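Home | News | Meetings | Teams | Field Map | Contact

We use cookies to keep this site running. By staying on the page you accept them. OK

Akville Youth Baseball
Minutes, May meeting

Start 7:10 pm, clubhouse. Quorum ok. April minutes approved, one fix: Karam Field, not Karam Park.

1. Opening night against Mallano
Mallano confirmed they're coming. First pitch 6:30. Both teams line up on the baselines for the anthem, youngest kids in front. School band can't do it so we use the recording. Test the speaker BEFORE the gates open, last season it cut out halfway.

Ceremonial first pitch: police department is sending an officer to throw. Fire dept asked too. Talked it over, fire gets closing night. Letter to go out to both this week.

Parking: grass lot only if it's dry. If wet, people go to the church lot and walk over. Need signs at the corner, the old ones are faded.

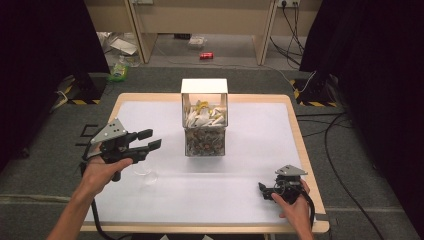
Snack stand still short on grills. One works, the other needs a new hose. Motion to spend up to $200 on repair or a used one, whichever is cheaper. Passed, no objections. Hot dog price stays the same. Some grumbling about buns.

2. Uniforms
Jiris order is in except the catchers gear. Supplier says two more weeks. Shirts run small, so parents should try on before taking them home. No swaps once a name is pressed on the back. Names have to be in by the end of the month or the shirt goes out blank.

Hats: same as last year. Somebody wanted the darker blue, no second on the motion, dropped.

3. Field
Infield at Karam has a low spot behind second. Drag it, add dirt, roll it. Workday starts 8 am, bring rakes and gloves. Outfield fence has a loose panel near the foul pole, zip ties for now, proper fix after the season.

Scoreboard: the visitor side drops a digit now and then. Electrician will look at it. Discussion went long. Tabled the question of replacing the whole thing, there is no quote yet and no point argueing without one.

Lights: town wants them off by 10. We agreed. Late games start no new inning after 9:30.

4. Rain and make-ups

Decision on weather is made by 4 pm and goes on the site and the phone line. Coaches dont call it on their own. Thunder at the field means everyone off, half hour wait from the last one heard.

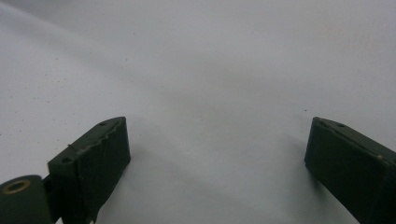

What happens to the opening ceremony if the game is rained out?

The whole thing moves to the make-up date, anthem and first pitch included. Mallano has already agreed to that, and the officer will be asked to keep both evenings open.

5. Sign-ups
Registration passed 100. T-ball is full and has a wait list. Older division still has room, reminder to go home with the school flyers. Refunds until the first game, after that no.

6. Other
Lost and found box is overflowing, gets donated at the end of the season. Key to the equipment shed is missing again. Change the lock to a code.

Team photos before the second home game, full uniform, order forms from coaches.

Banner for the left field fence: wording ok'd, check the speling of Mallano before it goes to the printer.

Next meeting same place, same time, in June. Bring the umpire schedule.

Adjourned 8:45 pm.

Recent
- April minutes
- Karam Field parking and directions
- Jiris uniform size chart
- Umpire sign-up, summer season
- Rainout line: how it works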